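Category: Robot faults and failure modes | Manipulation

Last revised April 5, 2020, by Elvira Escobar

Godaton release fault

The Godaton release fault is a failure of two-handed picking robots in which a hand carrying out a release command opens the wrong set of fingers, or in which both hands open together. It was first recorded at the Nirevcombe test site during shelf-to-basket trials, and takes its name from the Godaton hand controller on which it was traced. The usual result is a dropped basket. The fault is classed as a control error, as the fingers, tendons and motors involved were found to be in working order.

Background

In shelf-to-basket work, one hand holds a container by its handle while the other takes single items from open shelving and lets them go over the rim. The holding hand must keep a steady grip for the whole task. The picking hand closes and opens once for each item. Both hands are driven from the same controller over a shared line, and each command carries an address marking it as left or right.

The two hands are closest together at the moment of release. Fruit and vegetables are commonly used as test items at Nirevcombe, being uneven in shape and easily bruised, so that too much grip force leaves a mark that can be checked afterwards.

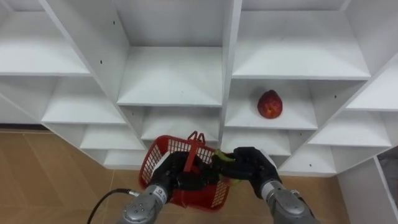 Reading time: 4 minutes

With the left hand on the handle of a red basket and the right hand holding a small green item close to the rim, the arms are in what the Nirevcombe procedure calls the release position. A fault here matters more than one at the shelf, where an item such as the apple would at worst be knocked or left behind. An unplanned opening of the left hand drops the basket with everything already in it.

Description of the fault

In a normal release, the controller sends an open command to the picking hand and a hold command to the other. The hold command is repeated at short intervals. If a hold command is missed, the hand is meant to keep its last known grip.

Under the fault, the hand did not keep its last grip. A missed hold command left the address field of the next message blank, and the Godaton controller read a blank address as applying to both sides. When that message was an open command, both hands opened. When it was a close command, the holding hand tightened on the handle, which did no harm and went unnoticed in the early trials.

Occurrence

The December trials consisted of 74 runs. The fault appeared in five of them, and in four of those the basket fell. In the remaining case the handle caught on a curled finger and the run was stopped by the operator. The other runs showed no sign of the fault.

Cause

The first inquiry looked at wear in the finger joints and at the arm cables, which were thought to be pulling tight when the elbows were drawn in. Neither was confirmed. A later review of the message logs by Tavares, the firm that supplied the wrist units, found the blank address in all the affected runs. The shared line had been running at almost 62 per cent of its capacity, and messages were being lost when force readings from both hands arrived together.

Correction

The controller was changed to reject any message without an address. A second change, known as the Giren lock, prevents the holding hand from opening while the picking hand is above the container, whatever command is received. The lock is cleared by hand at the operator's panel once the container has been set down.

The lock has a known drawback. If the holding hand closes on a misplaced object, it cannot be freed by command during a run, and the operator must cut power to the arm before approaching it. Site rules require the emergency stop to be pressed first and the arm supported before the fingers are opened manually.

See also: Grip force limits; Shared-line message loss; Emergency stop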